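Skudau Wrist Cam Kit - Setup Guide
Section 2: Bench check and first power-up

Do this section before you mount anything permanent. Needs two people for the first move, one on the pendant. If you skipped section 1 (cable routing) go back, the rest wont make sense.

What you need
Wrist cam, clamp ring, Penner adapter cable, 5 mm hex key. The short screws, not the long ones - long ones bottom out.

1. Arm powered off. Emergency stop in.
2. Slide the clamp ring over the wrist, split side facing the tool. Finger tight only for now.
3. Seat the cam in the ring until it clicks. Lens looks out past the gripper fingers. Fingers in view is normal, leave them there.
4. Plug in the Penner adapter. Leave 150 mm of slack at the wrist. Less than that and the last joint pulls the plug.
5. Tighten the ring, alternating sides. Snug. Don't crank it.

CAUTION: Keep the emergency stop where the pendant person can reach it without looking. Not behind the arm, not under a bag.

Tidy up before the first move. Loose leads, clips, straps, small parts - off the table or well outside the reach of the arm.
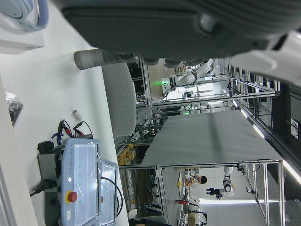

6. Release the emergency stop, power up from the pendant, wait for the arm to finish its start-up.
7. Open the Skudau page on your laptop. Live view should come up in nearly 2 minutes the first time, quicker after that.
8. Picture sideways? Fine. Set Rotation to 90 or 270 in the View tab. Do not loosen the ring to fix it.
9. Speed slider down low. Jog the wrist joint a little each way and watch the cable teh whole time.

Note: a plastic cover on the pendant is ok as long as the stop button is clear of it.

Note: ceiling lights can wash out the view when the wrist tips up. Turn Auto Exposure on, save, restart the page.

No live view: reseat the adapter, then restart the page. Still nothing, write to Florence Sutherland at the Terbridge desk with the serial number off the box. Clamp ring sizes and spares - Huguette Zacharias, Jellville.

Go on to section 3, Calibration. Leave the arm powered.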